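HOSP 202 -- Food Packaging and Storage
Notes, week 2 (Malinowski section)

Carrying on from barrier layers. Read the Esteves chapter first if you havent, the terms are all in there.

Why pouches took over from jars
-- weight. Zemska case study: 3885 jars vs same fill in pouches, compare the freight lines
-- flat before filling, so less storage
-- downside: hard to recycle, layers are glued together

Layers, outside to inside
-- print layer (usually polyester)
-- barrier: foil or metallized film. Light + oxygen
-- seal layer, touches the food, melts at the heat seal

Clear films -- you see the product, but light gets in. Fats go rancid faster. OK for short shelf life, dry goods, things that turn over quick.
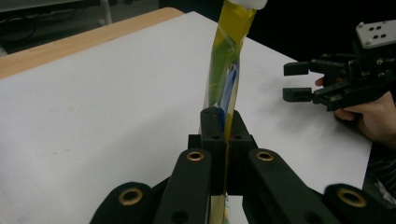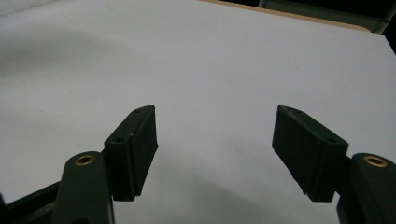
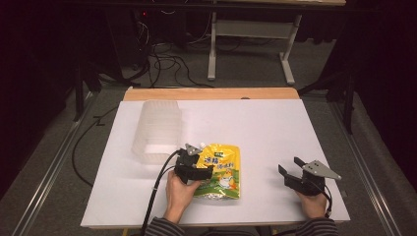 Clear bag (first), yellow spouted pouch and clear box (third)

Spouts and closures
Spout gets welded in between the two panels. Weak spot is the corner where film meets spout base. Most leaks in the Stunditz returns were there, see Ah-rin Moon's table. Reclosable does NOT mean shelf stable after opening!! Came up on last years exam.

Rigid boxes
Ribs = stiffness without more plastic. Good for stacking, bad for scraping out teh last bit. Lids are a whole other topic, November.

Storage rules to know
-- first in first out
-- date goes on the pack, not only the lid
-- keep sealed film away from sharp shelf edges

For next time: bring one empty pack from home, rinsed. Cut it open, sketch the seals. 40 points. Partners as before, Do-yoon with Gyu-bin. Late work to my mailbox before 5 pm.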